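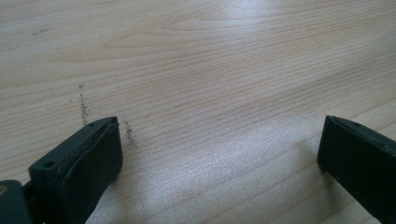
2 min read

Filling the Staltwood: How a Small Concert Series Sells (and Doesn't Sell) Its Tickets

Iman Hegazy and Mei-kuen Chang
Arts Administration, second-year project report
May 18, 2021

Background

The Staltwood is a recital hall with 238 seats, a good piano and a parking lot shared with a tire shop. Its chamber music series had been losing audience for several seasons, and the presenter, Kunum Concerts, agreed to let us go through its box office records on the condition that we stop phoning during rehearsals.

Our question was a plain one. Where did the people who bought tickets hear about the concert? Kunum believed the answer was the printed brochure. The brochure is a handsome thing and costs more than the pianist.

Method

We were given 3,796 ticket records in a spreadsheet that at least two people had organized according to different philosophies. One of them entered the source of each sale in its own column. The other put it in the notes, beside remarks such as "wants aisle" and "rude". Mei-kuen cleaned the file over reading week and has asked that this be recorded.

We then picked four concerts to look at closely: the Rornetti Quartet, the Shirazi Duo, a student showcase and a Sunday afternoon of Schubert songs. Iman stood in the lobby before each with a one-page survey and a jar of pencils. Most of the pencils came back.

Findings

The brochure did well among subscribers, who would have come anyway. Among single-ticket buyers it barely registered. They had mostly been told by a friend, or a teacher, or in the case of the Rornetti concert by the cellist's mother, who turned out to be a one-woman street team and should probably be on salary.

The email newsletter was opened often and acted on seldom. We think the trouble lies in the layout: the link to buy tickets sits under a long message from the artistic director, and in the March issue that message concerned the history of the metronome.

The Shirazi Duo sold best of the four. It was also the only concert with a sound clip on the event page. We can't claim one caused the other on the strength of a single evening, though we did try to in our first draft and were marked down for it.

Limitations

People filling in a survey while looking for their seats will tick the first box. Our first box was "brochure", so the real figure may be even sadder than the one we reported. The showcase audience was almost entirely related to the performers, and we left it out of the final comparison.

Recommendations

Print fewer brochures and mail them to subscribers only. Move the ticket link to the top of the newsletter. Put a sound clip on every event page - thirty seconds is plenty. Offer a bring-a-friend price on weeknights.

Kunum has accepted the second of these and is thinking about the third. The brochure for next season is already at the printer.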